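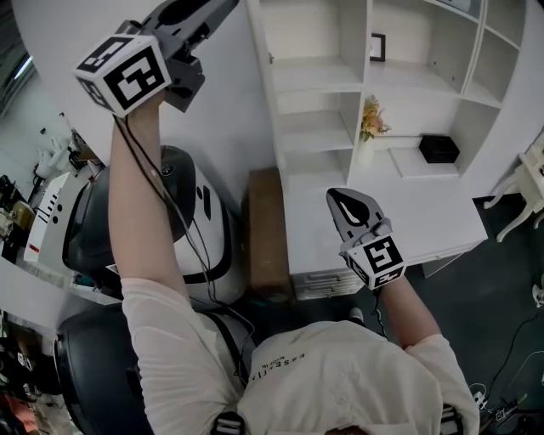

This page was last edited in March, at 14:22.

Talk: Marsh Lantern (mob)
Kerkska Wiki discussion pages

Drop rates in the infobox
The infobox at present gives the Lantern Wick drop as one in 30. I propose that the figure be removed until it has been tested on the current version. The existing source is a player's note written before the Stullden update.
— Mitali Khan

Reply: I do not support removal. The number has stood through two updates without complaint, and readers come to the page for it. A "needs testing" tag would be sufficient.
— deka_archivist

Reply: I have killed 1,307 Marsh Lanterns in the Deka Fens on normal difficulty, with no luck charm equipped, and received 2 wicks. The log has been placed on my user page. Either the rate was lowered or the Fens use a separate loot table.
— Vignesh Chettiar

Reply: The Fens do use a separate table. Lanterns there are counted as the small variant, and the small variant was never covered by the infobox figure. The result is useful, but it belongs in the Variants section.
— Anahera Mahuika

Reply: With respect, the article does not state anywhere that Fens spawns are small. If that is correct, the Spawning section is also wrong. Could a source be given?
— Vignesh Chettiar

Reply: The size value is in the spawn file for the region. I will add the reference this evening.
— Anahera Mahuika

Reply: Please also note that wicks can be bought from Munshi in the harbour for 2,000 shells. Several editors appear to have counted purchased wicks as drops in the older tests.
— N_Rezaei

Reply: That was raised on the Munshi page and rejected. The older tests were done before the shop opened.
— deka_archivist

Reply: The infobox will carry the "needs testing" tag, and the Fens result will be moved to Variants once the spawn file reference is in place. Editors who still favour removal may open a new section.
— Sabina Sikder, page moderator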